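Januar

Um halb sechs wach geworden, weil der Wind am Rollladen gezerrt hat. Danach nicht mehr eingeschlafen. Kaffee gemacht und den Ordner mit den Heizungsangeboten noch einmal durchgesehen. Zwei liegen jetzt vor, das von Aigner ist um 1590 Euro günstiger, dafür will er erst im Frühjahr anfangen. Svenja meint, bis dahin hält der alte Kessel schon noch. Ich bin mir nicht sicher. Gestern ist er wieder zweimal ausgegangen, und in der Küche waren es am Morgen 16 Grad.

Am Vormittag in der Stadt gewesen. Erst zur Bank, dann zum Zahnarzt, wo ich eine halbe Stunde gewartet habe, um drei Minuten im Stuhl zu sitzen. Nichts gefunden. Auf dem Rückweg Fabian getroffen, er hat beim Chor aufgehört und geht jetzt schwimmen. Er hat gefragt, ob ich mitkomme. Ich habe gesagt, ich überlege es mir, und das heißt bei mir meistens nein. Aber der Rücken wird vom Sitzen nicht besser. Vielleicht doch.

Mittags Linsensuppe aus dem Gefrierfach, zu wenig Salz. Danach zwei Stunden an der Abrechnung für Konrad gearbeitet. Er hat die Belege wieder ungeordnet in eine Tüte gesteckt, darunter auch einen Kassenzettel über Vogelfutter. Den habe ich ihm zurückgelegt. Die 4000 Euro Anzahlung für das Dach sind inzwischen abgebucht, also kann man dort nicht mehr zurück. Der Dachdecker kommt, wenn der Frost vorbei ist. Bis dahin bleibt die Plane oben.

Nachmittags mit Mutter telefoniert. Sie hat von der neuen Nachbarin erzählt, dann vom Wetter, dann noch einmal von der Nachbarin. Das Knie tut ihr beim Treppensteigen weh, zum Arzt will sie aber nicht. Ich fahre nächste Woche hin und rede in Ruhe mit ihr. Am Telefon hat das keinen Sinn.
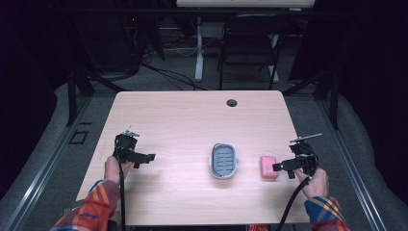

Der Tisch mit der Seifenschale. 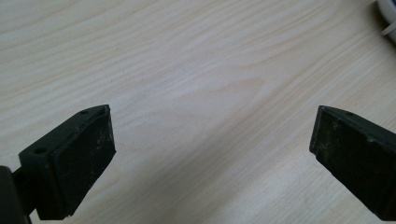
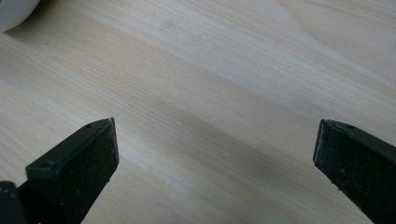

Gegen sechs ist Nele vorbeigekommen und hat die Bohrmaschine zurückgebracht. Sie ist zum Essen geblieben, es gab Bratkartoffeln und den Rest vom Rotkraut. Ihr Vertrag wird wohl verlängert, schriftlich hat sie noch nichts. Wir haben über den Sommer gesprochen. Sie möchte an die Küste, Svenja lieber in die Berge – mir ist beides recht, solange ich nicht die ganze Strecke fahren muss. Entschieden haben wir nichts.

Nach dem Abwasch noch den Kessel kontrolliert. Der Druck war etwas niedrig, ich habe Wasser nachgefüllt. Jetzt läuft er. Morgen rufe ich bei Aigner an und frage, ob er nicht doch früher kann. Außerdem Müllmarken kaufen und das Buch in die Bücherei zurückbringen, die Frist ist seit gestern abgelaufen.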